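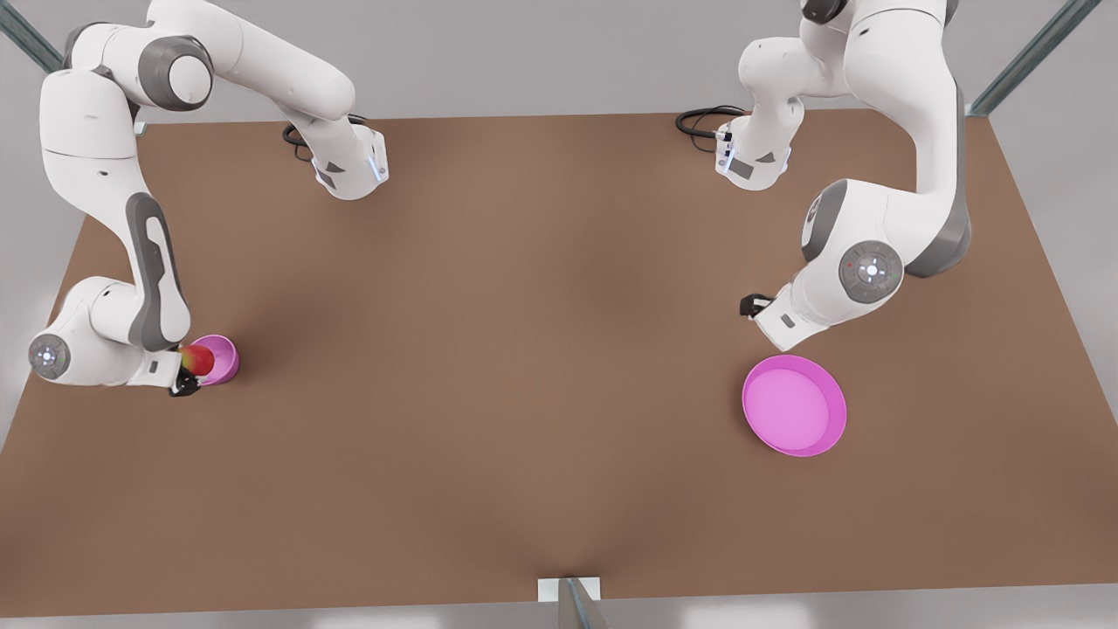 つや消しの天板は汚れが落ちにくいという前提で清掃の手順を組んできたが、その前提を見直す時期に来ている、とゲルト・フックスは述べている。低光沢の塗膜では、微細な凹凸に皮脂や鉛筆の粉が残る。強くこすれば凸部が先に摩耗し、その部分だけに光沢が出る。机の手前側や椅子の肘が当たる位置に現れる帯状のてかりは、多くがこの摩耗によるものである。

業務用家具向け低光沢水性塗料「Okus」の供給を3月に開始
補修塗りに対応、既存の塗装ラインで使用可能

2021年1月7日
Lindemann

Lindemannは、会議机、作業机、図書閲覧机などの水平面を対象とする水性二液型塗料「Okus」の供給を3月に開始します。色調は褐色系、灰色系および透明の三系統とし、いずれも光沢を低く抑えた仕上がりになります。製造はBrondalley工場が担当します。

開発の背景

公共施設や事務所では、照明の映り込みを避ける目的で低光沢の天板を指定する例が増えています。一方で、使用開始から数年で光沢むらが目立ち、塗膜そのものは健全であるにもかかわらず天板を交換する例も少なくありません。
従来の低光沢塗料は、塗膜の表面近くにシリカなどのつや消し材を分散させ、表面に凹凸をつくって光を散乱させます。つや消し材を増やすほど光沢は下がりますが、樹脂の割合が減るため、耐摩耗性と耐汚染性が低下します。また、つや消し材は塗料缶の底に沈みやすく、撹拌が不十分なまま塗装すると、同じ缶から塗った天板どうしで光沢に差が生じます。
Okusの開発では、つや消し材の添加量を抑えたまま低光沢を得ることと、部分補修の境界を目立たせないことの二点を主な課題としました。

塗膜の構成

Okusは、硬化の速さが異なる二種類の樹脂成分を水中に分散させた主剤と、使用直前に加える硬化剤からなります。乾燥の過程で一方の成分が先に収縮し、もう一方がそれに追随するため、塗膜の表面に緩やかなしわ状の構造が形成されます。光の散乱の大部分はこの構造が担います。つや消し材は補助として少量を配合しています。
しわの周期は乾燥条件の影響を受けます。湿度が高い環境では周期が長くなり、光沢がわずかに上がる傾向があります。このため、塗装室の湿度管理については技術資料に推奨範囲を記載し、範囲を外れる場合の希釈量の補正表を添付します。

試験結果

評価はVavholm試験室で実施しました。試験体には、中密度繊維板に下塗りを施し、Okusを二回塗装して十分に養生したものを用いました。比較対象は、当社の従来品である低光沢塗料です。

往復摩耗試験
湿らせた綿布に一定の荷重をかけ、同じ箇所を2000往復させました。従来品では摩擦部の光沢上昇が目視で確認されました。Okusの試験体では、斜めから光を当てた場合にのみ境界が判別できました。

汚染試験
コーヒー、食用油、水性インクおよび鉛筆粉を付着させ、一晩置いた後に中性洗剤を薄めた液で拭き取りました。コーヒーと食用油は跡を残さず除去できました。水性インクは淡い色が残り、二回目の拭き取りで判別できなくなりました。油性インクは対象に含めていません。

補修試験
塗膜の一部を研磨して除き、同じ塗料で塗り直しました。補修した試験体は300枚です。研磨の番手と塗布量を変えて境界の見え方を比較し、条件の幅を定めました。粗い番手で研磨した試験体では、下地の研磨目が塗膜を通して見えるものがあり、この条件は推奨から除外しています。

実使用による確認
試験体とは別に、Vavholmの事務棟で使用中の机にOkusを塗装し、通常の清掃のもとで経過を観察しました。対象とした天板は959枚です。観察項目は光沢、色差、端部の剥離の三つとし、測定位置は天板ごとに固定しました。端部の剥離は、面取りが小さく塗膜が薄くなった天板に集中しました。この結果を受け、角部の最小半径を施工要領に追加しています。

塗装工程への適合

Okusは、水性塗料に対応した既存のスプレー装置およびロール塗装装置で使用できます。専用の乾燥炉は必要ありません。ただし、溶剤系塗料から切り替える場合は、配管とポンプのパッキンの材質を確認し、配管内を十分に洗浄してください。残留した溶剤が混入すると、しわ状構造が不均一になり、光沢むらの原因になります。
硬化剤を加えた後の塗料は、外観に変化がなくても可使時間を過ぎると低光沢が得られません。作業場では混合した時刻を容器に記入し、可使時間を過ぎたものは廃棄してください。余った塗料を翌日の塗料に混ぜることはできません。

清掃と保守

日常の清掃には、水または中性洗剤の希釈液を含ませた柔らかい布を使用します。研磨剤を含む洗剤、メラミン樹脂製のスポンジ、ワックスは使用しないでください。ワックスは表面の溝を埋め、光沢を上昇させます。アルコール系の消毒液については、噴霧後に速やかに拭き取る場合に限り使用できます。液がたまった状態で放置すると、白化することがあります。
補修は、損傷部を含む一枚の面を単位として行うことを推奨します。部分補修を行う場合は、木目の方向または天板の継ぎ目に境界を合わせると、境界が目立ちにくくなります。

適用範囲

本製品は屋内の水平面用です。屋外、浴室、厨房の作業台および食品が直接触れる面には使用できません。床面への適用は、靴底の砂による摩耗が試験条件と大きく異なるため、現時点では対象外としています。椅子の座面と背板については追加の試験を進めており、結果がまとまり次第、技術資料を改訂します。

供給体制

Brondalley工場では、初期の供給分として1000缶近くを用意します。容器は大小二種類の金属缶で、主剤と硬化剤を一組として出荷します。硬化剤は湿気と反応するため、開封後は密栓し、乾燥した場所に保管してください。主剤は凍結すると使用できません。冬期の輸送では保温車を使用し、凍結検知ラベルを外箱に貼付します。
色見本板は、塗装事業者および家具製造事業者からの請求に応じて送付します。見本板の光沢は標準条件で塗装した場合のものであり、下地の種類と乾燥条件によって差が生じます。採用にあたっては、実際の工程で塗装した試験板による確認をお願いします。

技術資料、安全データシートおよび施工要領は、供給開始と同時に配布します。

本件に関する問い合わせ先
Lindemann 塗料技術部 Okus担当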